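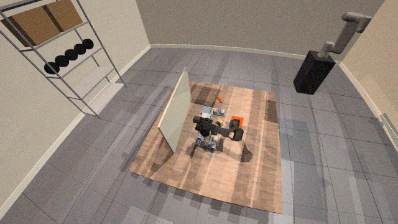 4. Does viewing time measure attention to painted relief?

The claim we set out to test is now a common one in writing on regional galleries: that visitors spend longer with work that stands off the wall than with flat painting, and that the extra time shows a deeper kind of looking. It appears in funding bids, in catalogue essays and, more and more, in the planning of group shows, where a painted relief is placed at the end of a room to "hold" people who would otherwise leave. We doubt the second half of the claim, and after going through the records we are less sure of the first half as well.

4.1 The records

The data come from two venues, the Pliltthorpe Gallery and the old chapel at Tarholm, which showed the same group of works one after the other. Both used the Trnka system of timed visitor slips. An attendant marks when a person stops in front of a work and when that person moves on, and the slip is later matched to the floor plan. After slips with no end time were removed, 1342 remained.

We did not design this scheme and would not have chosen it. A "stop" was defined at Pliltthorpe as both feet still, and at Tarholm as the head turned towards the work, with or without walking. These are different things. A person who circles a relief slowly counts as never having stopped under the first rule and as having stopped for the whole circuit under the second. Karras, in his notes on the slips, treats the gap as small enough to ignore. We could find no test in those notes to support him, and his own remarks on the August slips suggest that attendants argued about the rule during shifts.

4.2 What the times show

At Tarholm the reliefs did hold people longer than the flat paintings. At Pliltthorpe they did not, or not by any margin we would care to defend. The usual reading is that the chapel, with its side light, suited the reliefs better. That may be so. It is also what one would expect from the two rules above, with no help from the light at all. The Tarholm rule rewards works that people walk past slowly while looking, and a relief is easier to look at while walking than a flat picture is, as there is something to see from the side.

The point about the side view deserves more care than it has been given. Catalogue writers speak of a panel "opening up" as the visitor moves, as though each new position added something. In many positions it takes something away. The upright panel in the render in Figure 2 is seen at a steep angle: its pale face is turned to the right and a lighter, narrow rim becomes part of what the eye has to deal with. A visitor coming towards a painted relief along the wall meets much the same problem. The painted front narrows, and the rim, which the artist may have treated as an afterthought, asks for notice. Time spent sorting this out is still time on the slip. We see no reason to call it depth.

Figure 2. Computer render with a flat, upright panel seen at a steep angle on a wood-patterned surface.

4.3 Crowding and seats

Dai has put forward a kinder reading of the Tarholm times. On this account, people who pause at an awkward angle are gathering themselves for the full view, and the pause should be added to whatever time they then spend in front. It is an attractive idea and we tried to make it work. The trouble is that the slips do not record direction of approach, and the floor plan gives only one point for each work. A pause at the side before the front view and a pause at the side on the way out look the same. Some of the longest times belong to the relief nearest the chapel door, where people were buttoning coats, waiting for friends or reading the notice about parking.

There were also two benches at Tarholm, both within sight of a relief. Pliltthorpe had none in that room. The published account of the tour mentions the benches once, in a sentence about access, and then goes on to compare the venues as if they were furnished alike. When we set aside the slips for the works facing the benches, most of the Tarholm lead went with them. We would not rest much on this, since those works were also the largest in the show, but it ought to have been reported.

4.4 The interviews

Supporters of the claim usually turn at this point to the exit interviews, in which visitors to both venues spoke warmly about the reliefs. They did. They were also asked, in these words, "What did the three-dimensional works make you notice?" No matching question was put about the flat paintings. People who had nothing to say about the reliefs were thanked and let go, and their silence was not written down.

One Pliltthorpe visitor, asked the question, replied that she had mostly noticed the screws. The remark was filed under "engagement with materials". It could as well have been filed under complaint. We mention it because the coding sheet offered no heading for complaint, and a sheet without such a heading will not find any.

4.5 What can be kept

Visitors at one venue, under one rule, stayed longer near some reliefs. We are content to keep that much. Whether they were looking, and at what, the slips cannot say. A better study would use one rule throughout, record the side from which each person came, and move the benches halfway through the run. Until the Plinuvville showing, where the hang is to be changed partway, we would advise curators against placing work on the strength of these times.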